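Bourse aux vêtements : on remet ça en juin !

Bon, j'avais promis de vous raconter la bourse d'hiver de Stiltomari, alors je m'y mets (avec un peu de retard, oui, je sais). Remedios Padilla m'a donné le chiffre hier soir : 153 pièces vendues en un seul après-midi ! Moi qui venais juste pour un manteau, je suis repartie avec deux pulls et une jupe que je ne mettrai sans doute jamais.

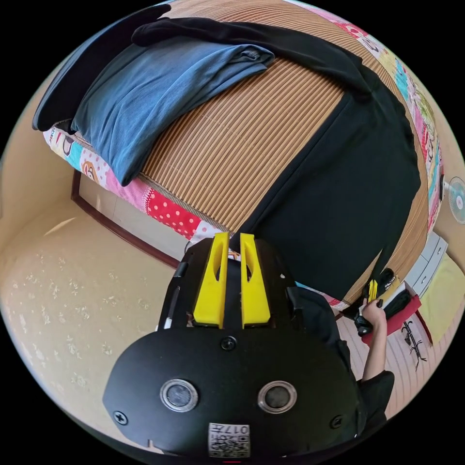
Les enfants étaient les mieux servis, comme d'habitude, et Jerome Evangelista a tenu la caisse sans presque lever le nez. Côté prix, rien ne bouge : 4 euros le haut, 2 euros l'accessoire. Les noirs basiques partent toujours en premier, col roulé ou pas, donc si vous en avez qui dorment dans un coin de la chambre, sortez-les !
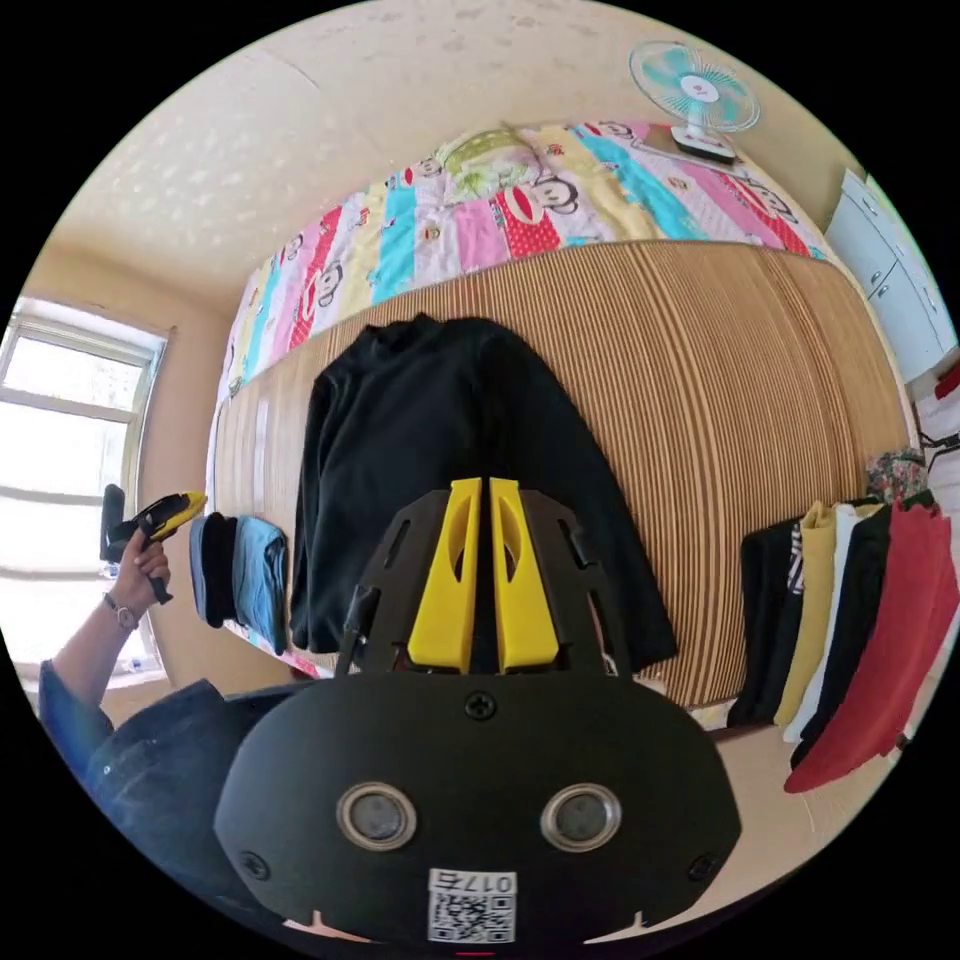 Pour déposer vos affaires

Lovely Tiongson prend les dépôts salle Salazar à partir de juin, vêtements lavés et étiquetés s'il vous plaît. Les chaussures, on verra, elle n'a pas encore tranché. Moi je vote pour !

Contact : Dexter Dalisay | © Nesto, le 26 février 2024 | Haut de page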